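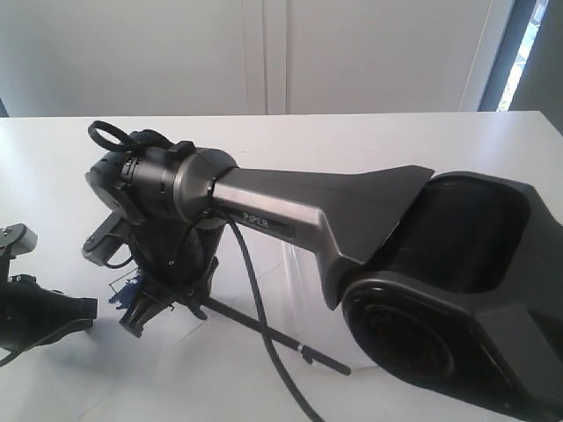
*White tabletop and a bit of the dark blue fuzz*

# Dark blue fibers on a white table, and a faint blue mark that won't wipe off

Posted January 29, 2022 in Furniture & Surfaces. Viewed 2,499 times.

**Kgomotso Hlongwane**

I have a white Palido work table and I keep finding tufts of dark blue fiber on it. They are frayed, a bit like yarn ends. The rest of the room is mostly white, gray and black, so the blue shows up right away. I have a blue throw, a blue scrub brush and a blue microfiber cloth in the house and can't work out which one is shedding.

The fibers pick up fine by hand when they're dry. My trouble is that I wiped the table with a damp cloth last night without clearing them first, and this morning there is a pale blue smear near one corner, a couple of inches long. It isn't in the photo. Dish soap took off part of it. I don't know what the top is made of. It has a smooth coating and came already finished.

How do I get the rest off without dulling the white, and is there a way to tell what the fiber is?

**Surachet Panyasiri**

I can't tell from your photo whether that's yarn, cloth or bristle, so check by feel. Roll a strand between your fingers. Brush bristle stays stiff and springs back. Yarn and cloth go limp and flatten. If it's limp, pull gently at both ends. Yarn usually untwists into thinner strands, and microfiber comes apart into very fine fluff that clings to your skin.

Then test the suspects. Wet a white paper towel, press it on the throw for a minute, and do the same with the cloth. Whichever one leaves blue on the towel is probably where your smear came from. Most bristles are colored all the way through and don't bleed, so I'd put the brush last.

For the mark:

1. Clear every loose fiber first with a lint roller or the sticky side of some tape.
2. Put a little rubbing alcohol on a white cotton pad and try it on the underside of the table or some other spot you don't look at. Wait ten minutes. If the coating goes cloudy or sticky, stop there.
3. If it's fine, dab the smear and change the pad as soon as it picks up color. Don't rub in circles or you'll spread it.
4. Wipe with plain water and dry it.

If there is still a shadow, mix baking soda and water to a thin paste, leave it on for five minutes and wipe it off with a soft cloth. Go light, baking soda is mildly abrasive and can take the shine off a glossy top.

Wash the throw or the cloth separately in cold water until the rinse runs clear.

**kaewsai_home**

Melamine sponge, the white kind. Takes off anything.

**Surachet Panyasiri**

It does take off a lot, but it works like very fine sandpaper. On a glossy white top you can end up with a dull patch that shows when the light comes from the side. I'd keep it for last.

**Kgomotso Hlongwane**

Thanks both. It's limp and it untwists, so I'm going with the throw. The wet towel came up blue after a minute and the microfiber cloth left nothing. Alcohol was fine on the underside and got most of the smear off in three pads. I can still find it if I look for it. I'll try the paste on the weekend and leave the sponge in the drawer for now.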